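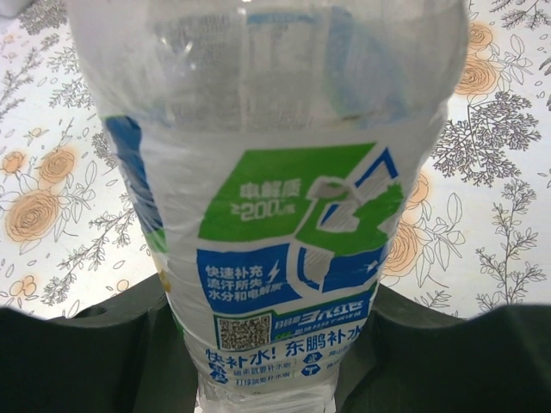
Dela Peña

Progress report, second period: sorting and label separation of beverage bottles, Stusden household packaging study

1. Status

Work in this period covered the intake, grading and label separation of large clear plastic beverage bottles collected from the Clavport drop-off points. Intake is complete. Grading is complete except for one late batch delivered in January. Label separation is running behind the plan by three weeks, for reasons set out in section 3.

A total of 2,636 bottles were received. Of these, 800 were set aside as the working sample for this report. The remainder are stored by drop-off point and will be used only if the working sample proves too narrow.

2. Grading

Each bottle in the working sample was placed in one of two groups. Group A has a small paper or film band covering less than half of the side wall. Group B has a large wrap label covering most of the side wall. Group B came to 496 bottles, a larger share than the proposal assumed. The cost estimate for the label work was based on an even split and should be read with that in mind.

Sports and electrolyte drinks are a clear case of group B. One bottle of this type has a white plastic wrap label with a green panel reading 电解质 (electrolytes) and a blue panel under it reading 快速补充 / 流汗所失 / 水分和电解质 (quickly replaces the water and electrolytes lost in sweat). The label is wrinkled, with creases running across the printed graphics. The clear section next to the label has shallow dents, and there is a small brownish smudge close to the line where the clear plastic meets the wrap. We record these three points (creasing, denting, marks at the label line) for every bottle on the grading sheet.

The language of the label is also recorded. It has no bearing on the plastic, but the sheet has a field for recycling instructions printed on the pack, and the person grading has to be able to find them. Labels in Chinese, Korean and Spanish now have a one-page word list kept with the sheets.

3. Label separation

Labels are cut from top to bottom with a hooked blade and pulled off by hand. Flat labels come away in one piece. Creased labels tend to tear along the crease, and the strip left behind has to be lifted separately. Median time per bottle was 14 seconds for flat labels and 37 seconds for creased ones. The plan allowed 15 seconds for all bottles.

A trial with the Somex bench cutter was made on 60 bottles from group B. Dented side walls did not sit against the guide, and the blade skipped. The cutter was returned to storage. We do not propose to buy a second unit under this grant.

By the close of the period, 699 bottles had been through separation. Caps and neck rings were removed at the same step and bagged apart.

4. Changes to the method

The grading sheet now splits "damage" into two fields, one for the bottle and one for the label. Under the old sheet a bottle with a sound wall and a badly creased label was entered the same way as a crushed one — this made the first two batches hard to compare with later ones. Both batches have been regraded.

5. Budget

Spending on supplies is on plan. Labor is over plan by around nine percent, all of it in label separation. We ask to move the unspent transport balance to labor. No increase in the total is requested.

6. Next period

Finish separation of the working sample. Grade the January batch. Weigh labels and bottles separately by group and report the label share of total weight. Send the revised grading sheet to Stusden for approval before any of the stored bottles are opened.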